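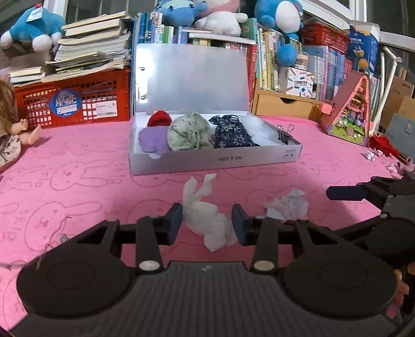 Good morning, everybody, and thank you for coming out for a talk about laptop fans, of all things. My name is Amparo Escobar, and for the next little while I want to talk about noise, heat, and what happens to a gaming notebook once it has been out of its carton for a year or two. Most of us picture these machines on a proper desk with nice lighting, but people play wherever there is a flat spot, and a flat spot at home tends to be a kitchen or bedroom table with a cloth on it - pink with cartoon rabbits, say, and a couple of crumpled tissues and a loose dark thread lying around. Put a notebook down on a surface like that and the thread and the lint are right there next to the intake. Keep that kind of table in mind, please, as I'll come back to it when we get to dust.

(Pause. Check that the people in the back can hear. If the room mic is bad, use the handheld.)

So, a bit about me first, and I promise to keep it short. I have been fixing notebooks for other people for a long time, first at the bench at Varitz and now with my own little shop. The customers who come in with gaming machines nearly always open with the same sentence, which is "it got loud." They rarely say it got slow, although very often it did that too. Loud is what you notice at eleven at night with somebody asleep in the next room.

The machine I'll use all the way through is the Stolgate 8, because I own one and I know it inside out. It was never the fastest thing on the shelf. I paid 1180 dollars for mine, and I still think that was fair for what you got. It has two fans, one for the processor and one for the graphics chip, and they share a heat pipe that crosses the middle. I like that design and I also complain about it, as you'll hear.

Next slide: the bottom cover.

Look at where the intakes are on a machine like this. They're underneath, close to the middle, and the rubber feet lift the whole thing by very little. On a hard bare table that's enough. On a cloth it's a different story, because the cloth gets pulled up a bit toward the grille and the fan has to work harder for the same air. You can hear it if you know what to listen for - the pitch climbs before the volume does. My old colleague Miloslav Hrubý used to diagnose machines from across the shop that way, and he was right often enough to be annoying about it.

(Play the first sound clip here. Let it run to the end, don't talk over it.)

That was the Stolgate at idle on a bare desk. The second clip is the same machine after an hour of Dostisby, the racing game, at high settings, also on the bare desk. The third is the same game on a folded bath towel, and I stopped that one early out of pity for the machine.

(Second clip, third clip. Ask who can hear the whine in the third one. There's always somebody who can't, be nice about it.)

All right, dust. What collects in a notebook is mostly fiber. It comes off sweaters and blankets and bedding and paper tissues, and it mats up on the inside edge of the fins, where the fan blows into them. From the outside the grille can look perfectly clean. That's why I'm not a great believer in just holding a can of air to the vent and hoping. You may move the mat a little, or you may tear half of it off and send it into the fan.

Next slide: tools.

What I use is a small screwdriver set, a soft brush, a plastic pick, and a cloth for the fan blades. There are 8 screws on the bottom of the Stolgate and they aren't all the same length, so lay them out in the pattern they came from. Any box with a lid will do to keep them in if you have to stop partway through. I once stopped partway through in December and didn't get back to it until after the holidays, and I was very glad of the lid.

Shut the machine down fully, unplug it, and disconnect the battery before you touch anything else. Hold the fan still with a finger while you brush. Then look at the fins from the fan side, with a light, and lift the mat out in one piece if you can. It can be strangely satisfying!

(If short on time, skip the part about paste and go straight to software.)

About thermal paste. People ask me every time, so let me say it: if the machine is less than a few years old and the fins were blocked, clean the fins first and see how it behaves for a week. I keep a tube of Echeverri paste on the bench and I'm happy with it, but I use it a lot less than people expect.

Now the software side. The Stolgate comes with three fan profiles, and the middle one is where I leave it. The quiet one holds the fans down and lets the chips slow themselves, and for older games you won't mind at all. Capping your frame rate helps more than either of the other profiles, in my opinion. Try 60 and see whether you miss the rest. I didn't, except in racing games, where I grumbled for an evening and then forgot.

(Last slide: the stand. Bring the real one up to the front and pass it around.)

And if your table has a cloth on it, a plain wire stand or even a big cutting board under the notebook will get those intakes clear. Mine is a cutting board. It's ugly and it has been there for six months.

I have the sound files on a stick if anyone wants them, and I'll be near the coffee until lunch. Questions?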